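Subject: Re: [mevach-data] episode length for box packing

On the March batch, someone wrote:

> We have 186 episodes of the packing task and the policy still
> hesitates over plush items. Is it better to record one long
> episode per box or split by item? Also, should the start layout
> be fixed?

Keep one episode per box and add item boundaries afterward as labels. We tried splitting at capture time on Dromik and lost the motion between items, where most of the hesitation comes from. Do not fix the layout. We change it every 5 episodes and keep the box open at the start – soft toys and small cartons mixed, on bedding as well as on tables. 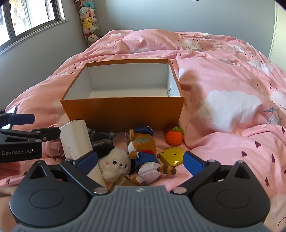
How many episodes should be held back for validation?

Hold back 14 out of every 100, chosen by room. If episodes from the same room land on both sides of the split, the score will look better than it is.

Two more notes. The Luangrath loader drops any episode where the left and right gripper clocks disagree, and it does so silently, so check the log before you train. Domeck units need the finger width zeroed after each battery change. I can send the script for that if your copy predates the new folder names.

What width threshold are you using for "closed" on plush? Ours is still set for cartons and probably wrong.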